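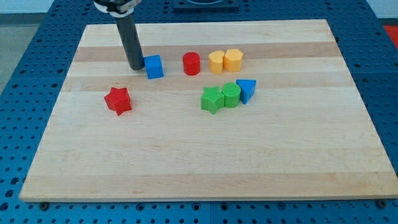
A thousand pushes before lunch

The blocks are the sort you would find in a nursery: stars, cylinders, a heart, in red, blue, green and yellow. At Cellwood they stay on a maple board for most of the working day, while a robot arm with one long grey finger slides them about.

Amrit Hawthorne runs the sessions. An operator steers the arm by hand controller and a second person reads out short instructions, such as "push the blue cube towards the red star" or "move the green cylinder away from the triangle". Each push is saved with its instruction and the video from above the table. The learning system, called Sameo, is later trained on the pairs.

The team began in September with 400 examples, and Sameo learned very little from them. It could find a colour but muddled the shapes, and the two yellow blocks gave it particular trouble. The count now stands at 1575, and Hawthorne wants another 1000 before the next round of training.

"Most of the work is keeping it varied," she says. "People get tidy. They push everything to the middle, so the system thinks that's where blocks live."

Operators change over every 5 trials and the blocks are shuffled in between. Bad pushes are kept too – a finger that slips off a corner is marked as a miss and stays in the set.

Sarkero, which makes packing lines, is paying for the work until spring.

We use cookies to improve your visit. Accept all | Manage settings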